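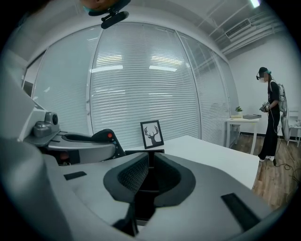
Room 2 at Okdale, hand-held kit and backpack in use.

Equipment Planning Officer (fixed term) – hand-held grippers and backpack recording kit

Okdale site, Dradach Robotics. Full time or 4 days, your pick, tell us in the letter. Start in January if you can. Posted 11/22/23.

We need somebody to take over the buying. At present it is done by whoever shouts first and that has stopped working – two purchase orders for the same cable order went out last quarter, and the spares cupboard has no list on it at all. You will own the kit budget for the hand-held side of the Ploltum project: grippers, caps and head mounts, backpack units, cables, finger pads, tables and props for the rooms.

Not a research post. You don't need to have programmed a robot. You do need to have bought things for a lab, workshop, theatre, hospital, school, anywhere with a lot of kit that gets knocked about, and kept the paperwork straight while doing it.

What you would be doing

Kit register first. Every gripper, every pack, every charger, with a number, a room and a state of repair. We have a half finished spreadsheet and you are welcome to bin it.

Then the replacement plan. Pads wear, screws go missing, cables get trodden on. We want a forecast for the year that says what we will need and when, with a low and a high figure, so we are not paying for next-day delivery every other week.

Quotes. Three for anything over the limit (limit is in the finance handbook, sent with the interview pack). Rivadeneyra supply most of our housings and brackets now, the contract is up for renewal and we have not looked at anyone else in a while. You'd run that. Lead times matter more to us than the last few pounds off the unit price.

Planning for the second site. We are fitting out more rooms next year and someone has to work out what each one needs: tables, chairs, lighting, blinds, cable runs, storage, and enough props. Budget for props is 200 a room per month at the moment and it always goes over. Find out why.

Sitting in on sessions. At least one a week to begin with, in the room with the operators. You cannot write a sensible order for this gear from a desk. The operators are standing up with a pack on their backs and a gripper in hand, picking up small desk items, and they'll tell you quickly what's wrong with the straps.

Some more about the work itself, as people always ask. Sessions are at ordinary tables with ordinary objects. Small boxes, desk bits, things on trays. More than one operator in the same room, so spacing and furniture are part of your planning too, as is where the cables go.

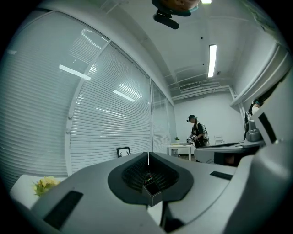

What we're looking for

Must have:

Experience of running an equipment budget, any size, and being able to talk us through it
Comfortable with spreadsheets. Properly comfortable
Clear writing – you will be sending a lot of short emails to suppliers
Used to receiving and checking deliveries, and chasing the wrong ones
Happy to ask operators and engineers what they need and to say no to about half of it

Nice to have:

Leasing or hire agreements (we are weighing up hiring the backpack units instead of buying)
Knowledge of import paperwork and VAT on parts
Basic hand tools. You'll be taking covers off to read part numbers
Some idea of safe battery storage and shipping

No degree asked for. If you have most of the first list and none of the second, apply anyway.

Questions we'd like help with in the first few months

Putting these in so you know what you're walking into.

Do we buy complete grippers as spares or keep a stock of parts? At the moment it's a bit of both and neither works. Engineers want parts, operators want a whole one on the shelf ready to go.

How many packs per room? We have been planning on one per operator plus one, but charging time might mean more.

Do fingers and pads want to be on one order line or separate? The small awkward objects are what the operators complain about, so pad choice isn't only a price question. There is a trial of a different pad pencilled in, you would cost it.
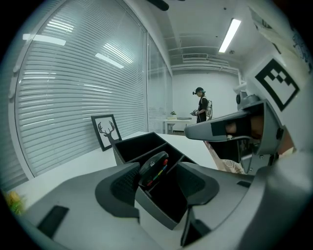 Desk organiser task, same room.

Pay and hours

Grade 4 on our scale, figures in the pack. Contract is 16 months, may be extended depending on the Ploltum renewal, no promises. 36 hours or four-fifths of that. Hours flexible outside delivery slots, which are mornings. Mostly on site. Working from home is possible for quote writing and month end, not for the rest.

Lifting: parcels up to moderate weight, trolley provided. If that's a problem let us know and we'll sort out the split of duties, it will not count against you.

Parking at Okdale is poor. Bus stops outside the gate.

How to apply

Send a CV (two pages, please) and a short letter to the recruitment inbox, subject line "Kit planning". In the letter tell us about one purchase that went wrong and what you did. Don't attach certificates at this stage.

Shortlisted people get a 45 minute interview plus a small paper exercise: we hand you a messy stock list and a fixed sum and ask what you'd order first. No trick in it. You can see the rooms the same day and try on a pack if you like.

If you applied for the stores assistant post in the summer you can apply for this aswell, we won't carry over the old form so please send a new one.

Agencies – no thank you. We'll reply to everbody who applies, but it may take a couple of weeks after closing. Closing date is on the vacancies page, and we may close early if we get a lot in.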